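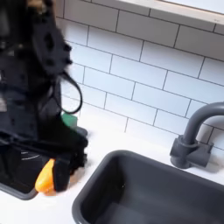
Figure 3. The arm at the counter of the toy kitchen, beside the sink, with its cable looped out from the side.

3.2 Building the kitchen cell in a shared workshop

The Kokness cell was put together in a members' workshop over one winter, on a bench we had to give back every Friday evening. That one rule shaped most of the design. Everything had to come apart and go back together in the same place without a day of measuring, and we are delighted with how well this worked. By the end of the build, two people could carry the kitchen, the arm and its stand in from storage and be taking data in 13 minutes.

We chose a children's play kitchen as the workspace early on, and we would choose one again without thinking twice. It gives a small arm a real layout to deal with: a sink with a deep basin, a faucet that gets in the way, a stovetop, and a backsplash that stops the elbow from swinging back as far as it would like. All of it sits within the reach of a desktop arm. A full-size counter would have needed a much larger machine, and the workshop insurance would not have covered it.

The arm stands on its own frame, bolted to a plywood base plate (we call it the Stolus plate, after the code name for the first version of the project). Two steel pins on the plate drop into matching holes in a second plate under the kitchen. Our first attempt used clamps and pencil marks, and the position drifted by a few millimeters every time we set up. A few millimeters sounds harmless until the fingers come down on the rim of the sink! The pins fixed this in an afternoon. Gayan Roy drilled both plates stacked together, so that any error in the holes would be the same in both.

Cable routing took far longer than we had planned. The wrist turns through a wide range, and a cable tied close to the links goes tight well before the joint reaches its limit. Tied too loosely, it catches on the faucet. We ended up leaving one open loop with enough slack for the full wrist motion, then fixing the cable again farther up the arm. The length of that loop was found by trial and error: Zewditu Worku moved the arm by hand through the worst poses while the rest of us held the cable and added or removed slack. It is not elegant, but the final length went through all 360 of the shakedown runs with no snags.

The gripper has two parallel fingers, printed in the workshop and replaced often. We tried four finger shapes. Narrow tips were great for reaching past the faucet and poor at holding anything rounded, which kept spinning out sideways. Broad, squared tips held rounded pieces much better, and we kept those for the rest of the work. Anyone copying the build should print several pairs at once, as the screw holes wear out first.

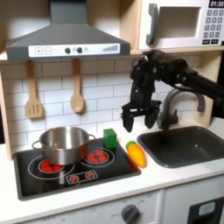 The objects were picked to ask different things of those fingers. A cube has flat sides and can be taken from above at two angles. A long toy vegetable is harder, because the grasp has to line up with its short side, and a piece that lies at a slant on the counter needs the wrist to turn before the fingers come down. Near the backsplash there is less room for the wrist, so the same cube becomes a new problem when it is moved back toward the tiles. We find this one of the nicest features of the cell – the furniture itself supplies the difficulty, and we can raise or lower it by sliding an object a hand's width.

The control software, Vimis, runs on a used laptop and talks to the arm over a single USB line. Operators start each episode with a foot switch, a small addition suggested by Antonina Hladun that saved us a great deal of walking back and forth. Each episode is stored with the object, the start region and the operator's initials, and the operator marks it as kept or discarded before the next one begins. The set used in Section 4 holds 1,099 kept episodes.

Two faults in the build remain. The plate under the kitchen is thin and flexes slightly if someone leans on the bench, which shows up in the logs as a short wobble at the wrist. Fast moves also blur badly in our cameras under the workshop lighting. A brighter lamp helped, though it brought strong reflections on anything shiny, and we settled on a shorter exposure with the original lights. The drawings for both plates and the current finger shape are listed in Appendix B, along with the drilling order for the pin holes.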